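Painting a display booth, two blues or one?

3 min read

hulme_b
I'm fitting out a three-sided booth and I've got as far as the walls. Left side is going a coppery orange, back is split half orange and half light blue, right side a deeper blue. The floor will be a grey marble pattern. My question is whether the two blues will fight each other at the corner or whether I should use the same one on both. Panels go up on Saturday so I have until then to change my mind. Beverley

mackayfitout
Same blue on both. Two blues next to each other look like you ran out of the first tin.

Tundisik
Disagree. If they're close, yes, it looks like a mistake. If one is clearly lighter it's fine. Put an upright post in the corner between them and the eye stops there anyway.

hulme_b
There will be a post in each back corner, aluminium extrusion, left bare. So the blues won't touch.

Tundisik
Then leave it as two. I'd worry more about where orange meets blue in the middle of the back wall, where you've got no post. That joint has to be dead straight.

dalto40
Are you painting or using printed panels? If it's paint, mask it, pull the tape while it's still soft, and do the orange first. Blue covers orange better than the other way about.

lorenz_s
I don't agree with dalto40 on the order. I have done both and orange over a mid blue needs three coats, but light blue over orange also needs three. No saving. Use separate boards and butt them together. Lorenz Schnyder

dalto40
Separate boards will show a gap when the hall warms up. Seen it plenty.

lorenz_s
Then they were fixed too loosely.

mackayfitout
Can we see something like what you're after? Hard to judge from colour names.

hulme_b
Same colours as this one. I like the thin dark lines on the panels too, and the navy band with the orange chevrons low down.

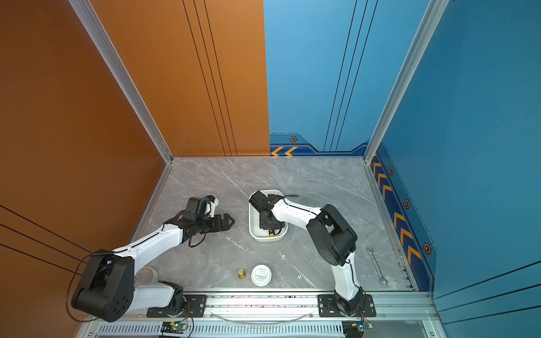 Does the chevron band go on before or after the panels are fixed to the posts?

After, once the panels are up and you can run a level along the wall. If you put it on at the bench, any small error in height shows up as a step.

mackayfitout
OK, I take back what I said about the one blue. With the navy underneath, the two shades look planned.

Tundisik
Told you.

valuvton_dave
For the band I'd get it cut in vinyl and not paint it. Chevrons by hand are miserable. I did 196 of them once along a corridor and by the end they were leaning. A cutter will do yours in an evening. Leave 2 mm spare at each end and trim in place.

hulme_b
Vinyl it is. What about the thin lines on the panels? I was going to use a paint pen.

valuvton_dave
Pinstriping tape. A pen will bleed on anything with a grain.

lorenz_s
Pen is fine on a sealed board. I use a steel rule with card stuck under it so the edge is lifted off the surface. Tape lifts at the ends after a few weeks.

valuvton_dave
Not if you wipe the board down first and turn the ends round the back.

dalto40
Whichever you pick, do the lines before the band goes on so that the band covers the bottom ends. Saves a lot of neat cutting.

mackayfitout
What is the floor, sheet or tile? Marble pattern shows every join if it's tile.

hulme_b
Sheet vinyl, one piece. It's 7 ft across so it just fits on the roll width.

mackayfitout
Good. Lay it before the walls and let the panels sit on top of it, then you don't have to cut to a line.

lorenz_s
I would do the walls first. If the floor gets damaged you can't change it without taking everything down.

hulme_b
Floor first for me, I can't cut a straight line on my knees. The orange sample came this morning and it's browner than I expected, so I'm going to look at it under the proper lights before ordering the rest.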